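Subject: Re: Monday air freight out of Lakia

Hello everyone, and thank you Anil for getting this going again — I'd missed it!
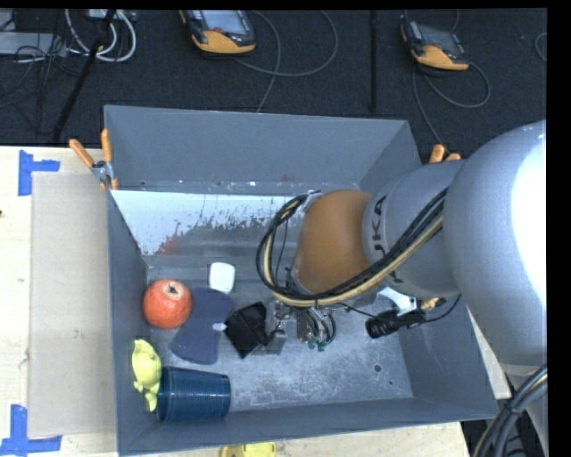

When is the cutoff for Monday's flight? Cargo has to be at the Grunell shed by 3, with the papers already signed.

Anil Nambiar wrote:
> Innes say they can take 80 cartons for us on
> Monday. Can we fill that, or should I let 2
> pallets go to Trader?

Please don't let them go just yet. I have 500 kilos of coffee promised, and I'll ring you once the grower confirms.

Warmly,
Berhanu Gebreyes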